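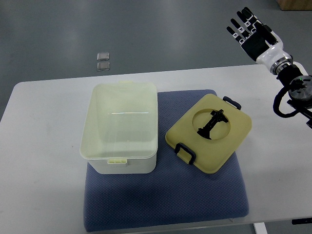

How many pages are in the Joltham coloring pad?
Each pad has 500 pages, printed one side only so markers don't ruin the next picture.

Home Shop Coloring Pads Pencils Printables Contact

2 min read

Joltham Big Pad, animals and vehicles. Drawn by Odette Jacquet, lettering by Ambros Marti. Thick lines for little hands, thinner ones toward the back. Tear-off edge on top — pull slow, it's a long perforation.

Paper takes crayon, pencil and most washable markers. Watercolor no, it buckles. Gel pens OK but let them dry frist.

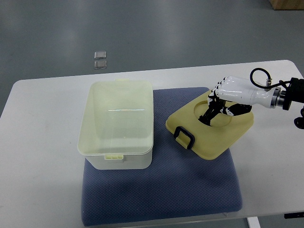
Extra sheets come in packs of 8, same paper, same size. Pick a theme at checkout or get the mixed one. Farm pack is back in April.

Want to print at home? The Kokard download has 665 pictures, black and white, letter size. Set your printer to "fit to page" or the borders get chopped. You can use it on up to 2 computers.

Orders placed Sunday ship next working day. Wrong theme in the box — email Po-yen Ng with you're order number and we'll swap it.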